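Gevier Refill System, Setup Guide
Section 4: Loading the toner and getting your first clean page

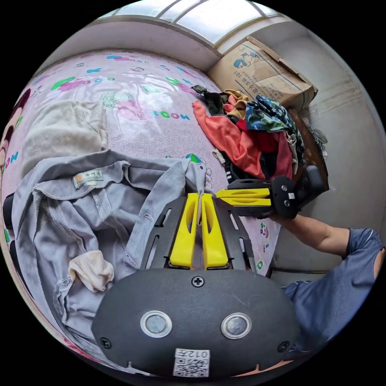 By now you should have the printer out of its box, the orange tape off, and the power cord in a wall outlet. If you skipped Section 3, go back and do the tape. We'll wait.

You will need one Zendico toner bottle, the funnel cap from the accessory bag, and a few sheets of paper you don't care about.

4.1 Filling the hopper

1. Turn the printer on and let it finish its noises. The light on the front goes from blinking to solid.

2. Open the top cover. It stops at a right angle. Pushing it farther will get you a larger angle and a loose cover.

3. Shake the toner bottle side to side for a slow count of ten, with the cap on.

4. Swap the cap for the funnel cap and twist until it clicks.

5. Set the funnel into the fill port, line up the two arrows, and squeeze the bottle gently. A full bottle takes 2 minutes to empty. Squeezing harder takes the same 2 minutes and gives you gray shoes.

6. Twist the bottle back, lift it straight out, and close the port before you close the cover.

CAUTION: Do not clean up spilled toner with a household vacuum. The powder is fine enough to pass through the filter and settle over the rest of the room. Use a dry cloth, then a damp one with cold water. Hot water sets the stain.

CAUTION: Keep the bottle away from children, pets, and open windows.

4.2 Telling the printer what you did

The printer can't see into its own hopper. It keeps a running estimate, and it will go on believing it is empty until you say otherwise.

1. Press Menu, then Supplies, then Reset Level.

2. Choose the bottle size. Standard is good for 1,357 pages at light coverage. Your holiday newsletter with the full-page photo is not light coverage.

3. Press OK and hold it until the screen reads 100%.

Note: If the screen reads "Unknown Supply," choose Continue. The message appears with any refill, ours included, and has no effect on printing. We have asked for a friendlier wording.

4.3 Test page

1. Load plain paper, no more than 300 sheets. The tray will physically accept more and then jam out of spite.

2. Press Menu, then Test Page.

3. Look for even black from edge to edge. Faint streaks on the first page or two are normal. Print three more before you worry.

4. If the streaks stay, run Clean Drum once and repeat the test. Running it five times in a row uses up almost as much toner as printing something useful.

If you bought the Kereama wide tray, fit it now and continue with Section 5. Plelum duplex unit owners should go to Section 6, and should clear some desk space first.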